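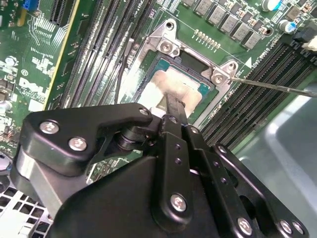 The Dell, with the old paste still on the processor.

30 August 2024

Osvaldo Andrade swears the paste is the whole trouble. He said it on the phone and again at the door, and he'll say it in September when the machine is still shutting itself off. His cousin in Jukville had a computer that did the same thing, the cousin changed the paste, and the cousin has been happy ever since. I have met the cousin. He is happy about everything.

Still, I will admit the paste is a mess. It's a pale beigey white, thick in one place and thin in the next, and it has gone over the left side onto the socket. Whoever put it there was generous. I can believe a bad job like that lets a chip run hot. I can't quite believe it explains why the thing dies when the only program open is the one with my recipes in it. A recipe for lentils doesn't strain anybody.

The shop in Nemamham wanted 433 for what they called a full service, and when I asked what was full about it the man said "inspection." A new one from Guerra is 798 before tax, with a keyboard I don't need. Osvaldo says a tube of paste costs less than lunch. True, but so did the fan cleaner he sold me on last winter, and I wrote in here at the time that it did nothing. I went back and checked. "No change," underlined.

Things I would like to know before I agree that it's fixed:

Does it run a whole evening? Two hours proves nothing, it has done 2 hours before just to spite me.

Does it run with the window shut? August has been awful and I suspect the room as much as the computer.

Is it the power supply? I asked and got a shrug. The box has a label covered in warning triangles, and I take that as a reason to leave the lid on it, but it doesn't tell me whether the thing works.

There are 2,000 photos on that drive, going back to the Dernarier house, and I copied them before letting anyone near it with a screwdriver. Osvaldo thought that was insulting. I thought it was Friday and I had the time. 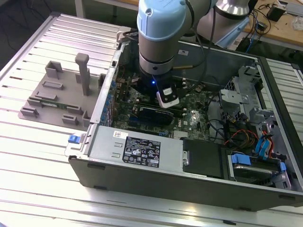
Evening

Tea, then more thinking about the Dell. I hadn't understood how much of it is just air and green board. For years I've been dusting the outside of a big gray case as if something important filled it.

I read three pages on how much paste to use. One says a pea, one says a grain of rice, and one says to spread it flat with a card and calls the other two fools. All of them sound certain. Osvaldo is a pea man. I wrote down "pea" with a question mark, and the old shutdown list stays taped inside the cupboard until I've seen a week go by without adding to it.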